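Minimum Widths and the Covered Market

The draft street code for Brollurdale sets a minimum clear width of 38 feet on every lane inside the ring road. The reason given is fire access. I think the rule is wrong for the market quarter, and that the planning office has not looked at what it would remove.

Eight lanes in the quarter fall below the limit. The code treats them as defects to be fixed when a lot changes hands. Each new building would step back from the line, and in time the lane would reach the required width. In practice lots change hands one at a time. The result for decades would be a sawtooth frontage with dead corners, no continuous awning and no shade at noon.

Dullgate adopted a similar rule and has the sawtooth now. Its food stalls worked because a counter on one side could be seen and reached from the other. After the setbacks the stalls moved indoors to the Flenau building, where there are 800 square feet of shared floor and one entrance.
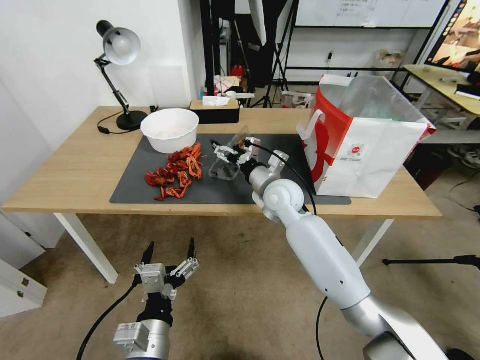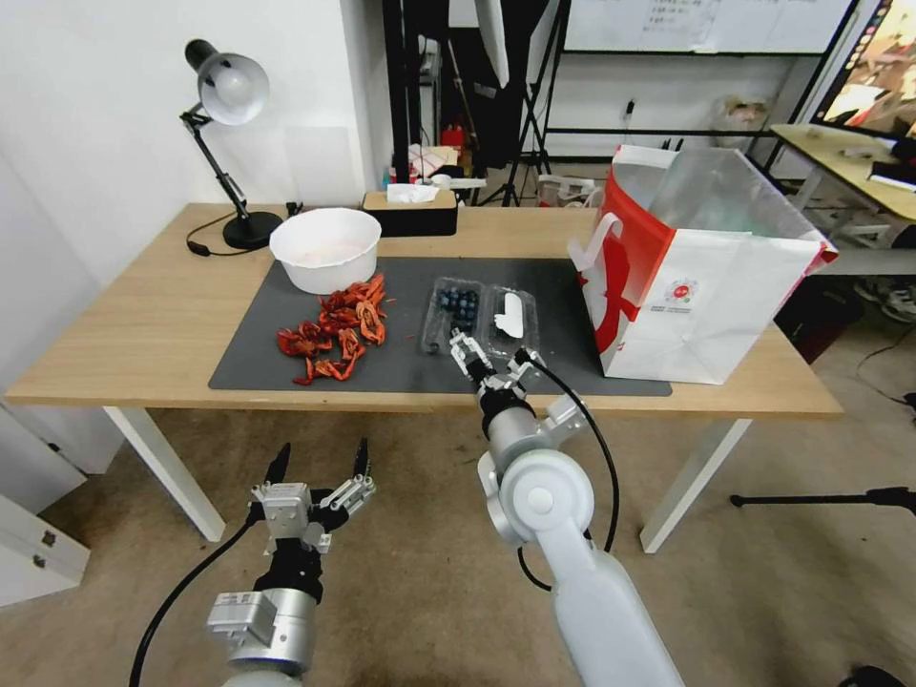
Crayfish shells and a white bowl on a table with a dark gray mat.

Density is usually argued in terms of floor area. The survey attached to the draft lists 2621 residents in the quarter and divides them by acreage. That figure says little about how the ground level is used. A narrow lane with many doors carries more trade per foot than a wide one with few, and the draft has no measure for doors at all.

Fire access is a real concern. It can be met with hydrants at each crossing, a limit on lane length between crossings, and a ban on fixed stalls within the turning radius. The older code in Jankauskaitė Square used the first two of these measures and kept its building line.

I would ask for two changes before the September vote. Exempt the lanes that already have crossings at short intervals, and count entrances in the survey as well as floor area.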